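Home Posts Workspaces About Contact

Moving the chairs around again

18th March

We got the long room in January and I have been rearranging it ever since. The ceiling is white corrugated sheet with white beams, and the fluorescent lights run the length of it. In the evening they are a bit much. During the day I would leave half of them off, but Idrisa likes them on, so they stay on.

The window side is the best part. It has black frames and plants right outside, so I put the chairs there.

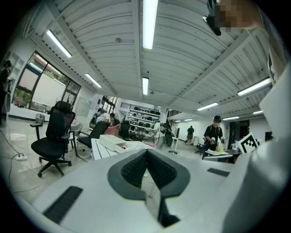

The big mesh office chair came from a used furniture place called Grulley and cost me 136 with delivery. It has armrests and a tall back, and it rolls well on this floor. The gray plastic one is for visitors. Nafula Kimaro says it is fine for an hour and no longer.

I still need a rug and one more set of wall shelves. The shelves I want from Mirkevetti are 598, so they can wait. The woven basket stays by the window for now. It holds cables and the spare keys.

Recent posts
Painting the back door
A desk from Nyamweya, 11 weeks later
What I keep on the sill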